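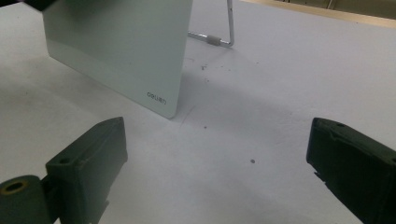

Bring a second pair of socks, wrote one reader after our spring walk, and please tell people that the ferry does not wait. Both pieces of advice are good, and we have put them in the notes for the new season. The same reader asked if the Kırmızıgül day could be made a little longer, because the time at the upper meadow was too short for eating and also for swimming. We agree, and this year it is longer.

## Kırmızıgül day: walk, lake and boat

The day starts at the Merdale landing at 7:40 in the morning. The boat crosses the lake in 49 minutes, and if the water is calm you can stand outside on the back deck. There is tea on board, but no breakfast, so please eat something before you come. From the far side we go on foot.

The first part of the path goes through old orchards and is almost flat. After the stone bridge it begins to climb, and it climbs without much rest until the meadow. In total we gain 800 meters of height. You do not need to be an athlete for this, but you should be used to walking uphill for two hours with a small backpack. We stop at the spring, where the water is good to drink and very cold even in August.

The upper meadow is the reason most people come. In June it is full of flowers, and later in the summer it becomes yellow and quiet. From there you see the whole lake and, on the other side, the peak of Oltoso, 2386 meters high. The small pool under the waterfall is deep enough for swimming. Last year we had only forty minutes in this place. Now we have one hour and a half, and lunch is included: bread, white cheese, tomatoes, olives, and a sweet pastry with walnuts. If you do not eat cheese, write this in the booking form and we will pack beans in place of it.

We return by a different path, through the pine forest. It is softer for the knees than the way up, but after rain there are some slippery roots, and poles are useful. We have ten pairs to lend — ask for them at the landing, not on the mountain.

The boat back leaves at 5:15 in the afternoon. It is a public boat and the captain follows his timetable. If we miss it, the next one is at 8:30.

## What to bring

- Walking shoes with a good sole (sandals are fine for the boat only)
- Two pairs of socks
- One liter of water, to be filled again at the spring
- Swimsuit and a small towel
- A light jacket, also in July, for the wind on the lake
- Some cash for the café at the landing, which does not take cards

Children from ten years old are welcome with a parent. Dogs can come on the walk but must wear a leash in the orchards, where sheep are often under the trees.

## The ridge, for stronger walkers

Several of you wrote to ask about the Wisell ridge. We will offer it again in September, when the heat is gone. The hut there stands at 2109 meters, and we sleep one night in it, in rooms with six beds. The blankets are clean but thin, so a sleeping bag is a good idea. The second day is long and has a short part with fixed chains. If you have not used chains before, please do the Kırmızıgül day with us first, and the guide will tell you sincerely what she thinks.

## Booking

Groups are small, at most twelve people, and the June dates fill first. You can book by answering this newsletter with the month you prefer and the number of people. We will write back with the free dates and the price. If the wind is too strong for the boat, we move you to another day or return your money — you choose. We decide this by six in the evening on the day before, and send a message to every phone number on the list, so please check that we have the right one for you.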